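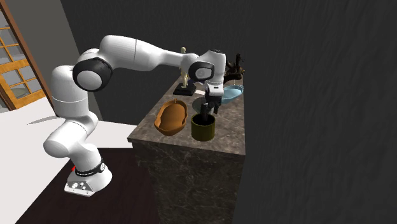
Sim renders vs. real wrist camera: does texture randomization help?

jnavarro
Mon 11 April
We trained the Ummont pick policy on 4,000 simulated demos, all on the marble counter. Half the runs got randomized textures on the counter and walls, half didn't. Then 200 trials each on held-out layouts. The randomized policy was better with the pots and worse with the oval bowls. The base sits on the floor here, so the arm has to reach up and over.
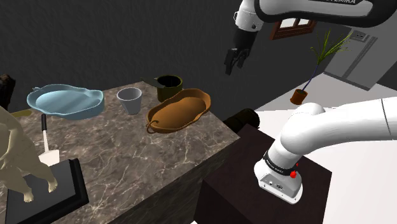

The side camera view is the one we dropped in January. With only the wrist view, training was faster and the scores barely moved.

farah_405
I don't buy the last part. You held out layouts but kept the same objects. Swap the bowls and rerun it.

jihadq
Disagree with farah. Same objects is fine if the claim is only about texture. My problem is the wrist view, where the fingers cover too much of the bowl. 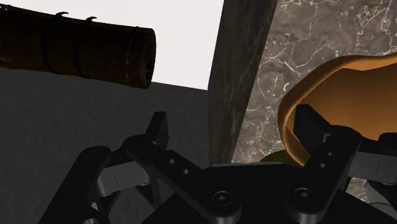
Wrist view, orange bowl at right, partly behind the fingers.

farah_405
Then that's a camera placement result and the title is wrong.

jnavarro
Fair. I'll run 20 new bowls this week and post the numbers either way.

jihadq
Please post the seeds too.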